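Wanyama Residence Kitchens
Household Guidance Sheet: Keeping Fresh Fruit
Revised 8/6/20

This sheet applies to all shared kitchens in the Wanyama residences. It replaces the guidance on fruit storage issued with the April kitchen bulletin. Questions should be addressed to Lilian Kinyua, Household Services, extension 343.

Receiving fruit

Fruit should be taken out of plastic bags as soon as it reaches the kitchen. Closed bags trap moisture, and bruised pieces soften quickly in them. Set aside any fruit with split skin and use it the same day. Do not wash fruit before storing it. Wash it under cool running water shortly before it is eaten or cut.

Bananas

Keep bananas at room temperature, away from the stove, the radiator and direct sun. Green bananas should not be refrigerated, as cold stops them from ripening properly. Ripe bananas may be refrigerated for a few days; the peel will darken, but the flesh normally stays firm and pale.

A bunch may be hung from a hook or laid with the curved side up. Either arrangement keeps the weight off the softest part of the fruit. Single bananas should be laid down with nothing on top of them.

Apples

Apples keep longest in the refrigerator drawer. A small number may be left out for daily use. Apples give off ethylene, a gas that speeds ripening in other fruit, and should be stored apart from bananas unless faster ripening is wanted. To ripen green bananas, place them in a paper bag with one apple, fold the top over and check once a day.

Sorting

Residents on kitchen duty are asked to sort the fruit every 2 days. Clear the table, wipe it down, and set the pieces out singly so that each can be turned and checked on all sides. 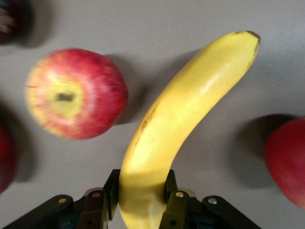 Yellow banana with fine brown speckling along the outer curve, and an apple set to the left.

Light speckling on a yellow peel is a normal sign of ripeness. Bananas at this stage are suitable for eating fresh and should be placed at the front of the bowl. Heavily spotted fruit may be peeled, sliced and frozen in a labeled container for baking. Discard any piece that is leaking, moldy or sour in smell — cutting away the affected part of a soft fruit is not sufficient.

Fruit bowls are to be emptied and washed with warm water and dish soap once a week, then dried fully before refilling.

Approved by Bakari Ndung'u, Residence Office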